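最后更新：2023年4月13日

# Nukeck 新闻博客：读者常见问题

我是 Nelli Rantala，Nukeck 的编辑，中文版的文字也由我负责。中文不是我的母语，我学了很多年，写的时候仍然要查词典。如果您看到不自然的句子，请写信给我，我会改。如果您看到错误的事实，请更快地写信给我。

这一页回答读者最常问的事情：我们怎样报道 Tradthorpe 的警方消息和法院案件，怎样决定写不写名字，怎样更正，怎样接收线索。关于 Pesonen 仓库火灾的问题比较多，我放在单独的一节。

## 一、关于本站

### Nukeck 是什么？

Nukeck 是一个地方新闻博客，主要写 Tradthorpe 的治安、法院、消防和交通事故，有时也写市议会的会议，条件是会议的内容和这些事情有关系。我们不写体育，不写演出。读者曾经建议增加天气栏目，我考虑过，没有做。

### 你们和警方有关系吗？

没有。警方把新闻通报发给所有登记过的媒体，我们是其中一家。我们收到的内容和别的媒体收到的一样，时间也一样。警方不审阅我们的稿件，我们也不把没有发表的稿件给他们看。

有的读者把报案的内容写到我们的信箱里。请不要这样做。我们的信箱晚上没有人看。紧急的事情请打紧急电话，不紧急的事情请去派出所，或者使用警方的网上表格。

### 中文版和原文版的内容一样吗？

不完全一样。原文版每一条消息都有，中文版只有一部分。我先选和居民日常生活关系比较大的消息来写，例如道路封闭、失踪人员、住宅区的盗窃、诈骗电话。法院的长篇报道通常晚一天出现在中文版里，判决的报道有时更晚，因为法律词语我需要请人检查。

两个版本不一致的时候，请以原文版为准，同时请告诉我哪里不一致。

### 网站上有多少篇旧文章可以读？

中文版的存档现在有 395 篇，可以按月份查，也可以按街区查。按街区查的功能还不稳定：如果一篇文章提到两个街区，它只会出现在第一个街区的下面。我知道这个问题，还没有修好。

### 阅读要付钱吗？

不用。网站没有付费墙，也不需要注册。页面旁边有广告，广告和文章是分开管理的。广告商不能要求我们写什么，也不能要求我们不写什么。

## 二、关于消息的来源和用词

### “警方称”和“本站了解到”有什么区别？

“警方称”的意思是，这句话来自警方的通报、发布会，或者值班警官在电话里的回答。

“本站了解到”的意思是，我们从至少两个互相独立的来源得到这个信息，但是这些来源不愿意公开姓名。我不喜欢用这种写法，一个月里用不了几次。

“目击者称”的意思是，有人在现场看见了，并且同意我们引用。目击者可能看错，所以我们不把目击者的话直接写成事实。标题里也不用。

### 为什么你们先写“一名嫌疑人”，后来写“三名嫌疑人”，最后又变成一名？

事件刚发生的时候，警方掌握的情况也在变。现场有人被带走，不等于这个人是嫌疑人。有的人是证人，有的人只是站得太近。最初几个小时的数字很容易改变，这在各地的突发新闻里都是常见的。

我们的做法是：每次改动，都在文章的最上面写明更新的时间和改了什么。旧的数字不会悄悄消失，它会移到文章下面的更新记录里。

### “被拘留”“被逮捕”“被起诉”，这三个词可以互换吗？

不可以，我每次都很小心。

被拘留，是警方暂时限制了这个人的自由，时间有法律上的限制。被逮捕，在我们的报道里，指法院已经批准了较长时间的羁押。被起诉，是检察官已经把案件送到法院。

这三种情况里，没有一种说明这个人有罪。只有判决生效以后，我们才写“罪犯”，在这以前写“嫌疑人”或者“被告”。各国法律制度里的词不能完全对应，我选择了中文读者比较容易理解的说法，可能不是法学上最准确的。懂法律的读者如果有更好的建议，我愿意听。

### 案件编号后面的数字是什么？

那是警方通报的流水号。例如我们写“通报 1149”，是为了让您在警方的网站上找到原文，自己对照。流水号和案件的严重程度没有关系，一只走失的狗也可能有号码。
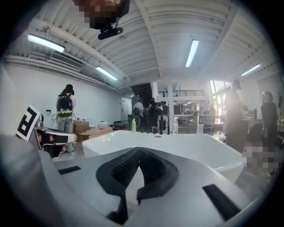
*手持夹爪，中间是两片带细纹的深灰色橡胶指垫。*

### 你们会使用社交媒体上的内容吗？

会，但是有条件。我们要先找到最初发布的人，问清楚是在哪里、什么时候得到的，再问是否允许我们使用。如果找不到最初发布的人，我们就不用，即使别的网站已经用了。

只有一张截图，我们不作为来源。截图很容易修改，而且常常没有日期。去年 5月有一张截图在本地的群里传得很快，说城北的桥要关闭一整个夏天。我给道路管理部门打了电话，他们说只关一个周末。我们按照他们的回答写了，有几位读者写信说我们隐瞒真相。后来桥只关了一个周末。

### 为什么有时候别的媒体已经报道了，你们还没有？

多数情况是我们在等第二个来源。有时候是我在睡觉。

## 三、关于姓名和隐私

### 你们什么时候公开嫌疑人的姓名？

一般在起诉以后，而且案件有足够的公共意义。轻微的案件，例如商店里的小额盗窃，起诉以后我们也不写名字。

以下情况可能例外：警方为了寻找某个人而公开姓名，或者当事人是民选官员，案件和他的职务有关。第一种情况里，人找到以后，我们会在一天之内把姓名从文章中拿掉，除非已经起诉。

### 受害人的名字呢？

没有本人或者家属的同意，我们不写。家属以后改变主意，我们也接受，不问理由。

未成年人的名字一律不写，不管他是受害人、证人还是嫌疑人。我们同样不写学校和班级。有时候读者在评论里写出来，我们会删除那条评论。

### 你们报道嫌疑人的国籍或者族裔吗？

只有这个信息对理解案件是必要的，我们才写。警方寻找在逃人员的时候，外貌描述可能是必要的。案件已经在法庭上审理，外貌描述一般就不再必要了。

我收到过两种相反的来信，一种说我们写得太多，一种说写得太少。我把两种信都回复了，规则没有改。

### 我几年前的案件还在你们的网站上，可以删除吗？

可以申请。请写明文章的标题和您的理由，并且附上能够证明案件结果的文件。处理的结果通常是下面的一种：

- 把姓名换成“一名男子”或者“一名女子”；
- 保留文章，在上面加上后来的结果，例如撤诉或者无罪；
- 让搜索引擎不再收录这个页面；
- 不改动，同时给您书面的说明。

整篇删除很少发生。如果您被判无罪而我们没有报道，这是我们的责任，我们会补写一篇，位置和原来的文章一样明显。

申请是免费的。如果有人说他可以收 200 欧元帮您从 Nukeck 删除文章，请不要付钱。这样的人和我们没有关系，我已经把收到的几封邮件转给了警方。

## 四、关于 Pesonen 仓库火灾的报道

### 案件现在到了哪一步？

警方的调查还没有结束。一名嫌疑人在起火以后的第二天被拘留，后来获释，但仍然受到限制出行的约束。检察官没有决定是否起诉。下一次可能有新消息的时间是 5月，警方说那时会公布技术调查的摘要。

### 一开始你们写的是“爆炸”，为什么后来改了？

住在附近的几个人说听到了爆炸声，我在第一篇报道的标题里用了“爆炸”这个词。消防部门当天晚上说，声音来自屋顶倒塌。我把标题改成了“起火”，并且在文章上面加了更正。

按照我们自己的规则，目击者的话不应该写在标题里。我违反了规则。这件事以后，突发消息的标题必须由第二个人读一遍才能发表。

### Plodimora 公司和这次火灾是什么关系？

Plodimora 租用了仓库东侧的一部分。这家公司不是建筑的所有者，警方也没有说过它是调查的对象。评论区里有人写了不同的说法，没有提供任何依据，那些评论已经被删除。

我们问过 Plodimora 四个问题，他们书面回答了其中的三个。没有回答的那一个，是关于东侧的防火门在起火当天是否锁着。全文已经发表，问题和回答都没有缩短。

### 死伤人数为什么和电视台的不一样？

我们只计算被送到医院的人。电视台把在现场接受检查、然后自己回家的人也算进去了。两种算法都可以，但是必须说明。我们的说明原来放在文章的最后，读者看不见，现在移到了第二段。

没有人死亡，这一点所有媒体的报道是一致的。

### 你们会公布嫌疑人的姓名吗？

现在不会。请看第三节的规则。请您也不要在评论里猜。有一位和案件完全无关的居民，只是因为住在同一条街、开同样颜色的车，就收到了很多不友好的信息。他请我在这里写一句：那个人不是他。 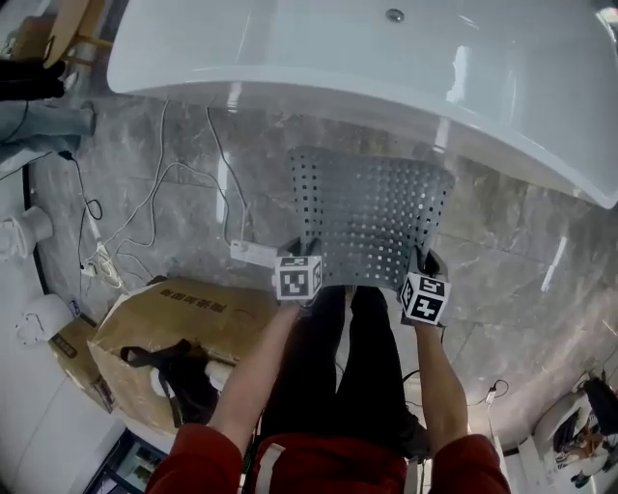

*白色浴缸旁，双手举着一块灰色多孔塑料板。*

## 五、关于更正和投诉

### 怎样报告一个错误？

每篇文章的下面有“报告错误”的链接。请写清楚是哪一句话，您认为正确的内容是什么，以及您是怎么知道的。第三点最重要。只写“都是假的”，我没有办法处理。

### 多长时间会得到回复？

工作日一般在当天。如果需要核对法院的文件，就要等法院的办公室回答，有时候要一个星期。我会先写一封短信告诉您已经收到。

### 小的错别字也会写进更正记录吗？

不会。错别字和标点直接改，不说明。姓名、地点、时间、人数、罪名和引语的改动，一定写进更正记录。翻译的错误如果改变了意思，也写进去。

举一个例子。有一次我把“证人没有出庭”写成了“证人不愿意出庭”。两句话只差一点，意思完全不同：证人那天在住院。读者指出以后，我改了正文，写了更正，也给证人的律师写了道歉信。

### 我对回复不满意，可以怎么办？

您可以要求由另一位编辑重新看您的投诉。如果还是不满意，可以向新闻行业的自律机构投诉，他们的决定我们会全文发表，对我们不利的也一样发表。

### 我可以要求发表回应吗？

如果文章对您或者您的单位提出了严重的批评，而发表以前我们没有给您说话的机会，您有权利发表回应。回应不超过 2000 个字符，我们不修改内容，只去掉可能侵犯他人权利的句子，并且会先告诉您去掉了哪些。

## 六、关于线索和投稿

### 我看见了一件事，应该怎样告诉你们？

请先保证自己的安全，再联系警方，然后才是我们。写给我们的时候，请尽量包括时间、准确的地点、您自己看见的部分，以及您从别人那里听到的部分。请把后面这两部分分开写。

不需要写得漂亮。可以用中文，也可以用别的语言，我们想办法读懂。

### 你们会保护我的身份吗？

如果您提出要求，并且我们同意了，我们就会保护。请在发送敏感内容以前先问，不要在发送以后问。普通的电子邮件不安全，工作单位的邮箱更不安全。联系页面上有加密通信的方法，也有邮寄地址。

匿名的信我们也读。但是如果没有办法回信提问，多数匿名线索最后都不能写成报道。

### 你们付钱买线索或者录像吗？

不付。付钱以后，人们可能会为了钱走得离危险更近，也可能会说得比看见的更多。专业记者和摄影师的投稿有稿费，事先商量。

### 我可以在事故现场拍摄吗？

在公共场所一般可以，但是必须听从救援人员的指示，不能妨碍他们。请不要拍受伤者的脸，不要现场直播，不要在亲属得到通知以前把内容发到网上。我们收到过一些材料，很清楚，也很有新闻价值，可是我们没有使用，因为里面能认出受伤的人。

### 为什么我的评论没有出现？

评论要经过人工检查，晚上发的要等到早上。以下的评论不会通过：写出嫌疑人或者受害人的身份、威胁、广告，以及和文章没有关系的争论。进入法院审理阶段的案件，我们会关闭评论，一直到判决公布。

如果您的评论不属于这些情况，也可能是过滤程序弄错了。它对中文不太熟悉，常常把带有“枪”“火”“药”的普通句子挡住，包括一位读者关于药店营业时间的提问。请给我写信，我手动放行。

### 可以转载你们的中文文章吗？

可以转载前两段，请写明 Nukeck 并且给出链接。全文转载请先问。已经转载的文章，如果我们后来做了更正，请您也一起改。关于 Pesonen 火灾的第一篇报道，现在还有两个网站保留着“爆炸”的旧标题，我已经给他们写过信，还在等回答。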